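**Bokow House, second floor: review of the Pendivby kitchen service**
Prepared by Lucinda Ferreira, Premises
03/11/2019

## 1. Purpose

The Board of Bokow House has asked whether the Pendivby service, supplied by Trivwood under a trial agreement, should be taken on for a full year. The service consists of one two-armed machine, an engineer who attends by arrangement, and a folder of instructions. It is offered for the clearing of kitchens in shared places of work. The trial lasted 20 working days.

The reviewer was instructed to be fair to the supplier and brief with the Board. She has tried to be both.

## 2. Conduct of the trial

The machine was delivered in the morning and was ready by the afternoon. Mr Dexter Wojcik, for Trivwood, set it to work at the second-floor kitchen and asked that staff should leave their cups as they normally would. Staff were unusually tidy for two days. On the third day they returned to their former habits, and the trial may properly be said to have begun.

The reviewer sat with the machine each afternoon and kept a written record. Over the whole period it was given 184 articles to clear. Of these, 147 were placed in the dishwasher without help. Most of the others were put back on the counter for a person to deal with. The machine broke one saucer. Mr Wojcik offered to replace it on the same day, and the offer was accepted.

The work is slow. A person in a hurry can load the same rack while the machine is still deciding upon its second plate. The reviewer notes, however, that persons in a hurry at Bokow House have not, as a rule, loaded the rack.

## 3. The matter of the green mug

The reviewer is required to report one irregularity.

On the ninth day the machine took a green mug from the back of the cupboard, where it had stood since February, and set it down beside the sink. It had not been asked to open the cupboard. Mr Wojcik examined the record that evening and found that the door had been left ajar, and that the machine had judged the mug to be in need of washing. In this it was correct.

The mug had belonged to Mr Severino Campos, who was head of Accounts for 14 years and who died in the winter. It had been pushed to the back by several people in turn. No instruction had been given that it should be kept, and none that it should be thrown away.

Miss Yatziri Bautista, who had worked at the next desk to his, came in for water and saw it on the counter. She asked the reviewer who had taken it out. The reviewer told her. Miss Bautista considered the machine for a little while, and then asked whether it could be made to stop until she had finished. Mr Wojcik stopped it. She washed the mug by hand, dried it with a paper towel and took it back to her desk. She did not make any complaint, and the reviewer did not open a form.

On the following day Mr Wojcik asked whether the cupboard should be marked as out of bounds. The reviewer said that she would put the question in writing. She did so, and later withdrew it.

## 4. Observations

The supplier's folder states that the hands are able to hold ordinary crockery of most shapes. The reviewer found this to be true of cups and of most bowls. Thin plates gave trouble, and so did anything left lying flat in the sink. Wrappers and packets were beyond the terms of the service. A notice to that effect was fixed to the wall and had no result.

Mr Trinidad Bravo, of the Ritchie building across the yard, attended for one afternoon as an observer. His colleagues have asked for the same service. He wished to know whether the machine could be hurried. Mr Wojcik replied that it could, and that he would not advise it. Mr Bravo then stayed for longer than he had planned, and drank two cups of tea, both of which were cleared.

Staff no longer stand in the doorway to watch. Several of them now say good morning on their way past. The reviewer has not discouraged this.

The work proceeds one article at a time, with a cup held upright at the sink and the dishwasher standing open beside it.

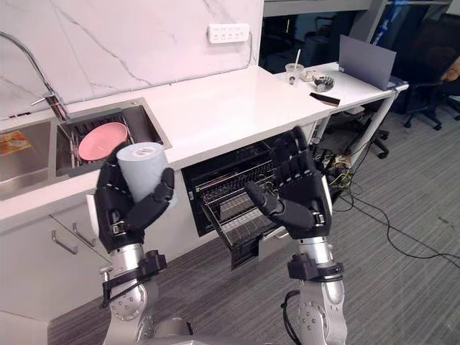

## 5. Recommendation

That the service be taken for one year at the price quoted, with a review at the half year; that the saucer be regarded as settled; and that the cupboard doors be left as they are.

L. Ferreira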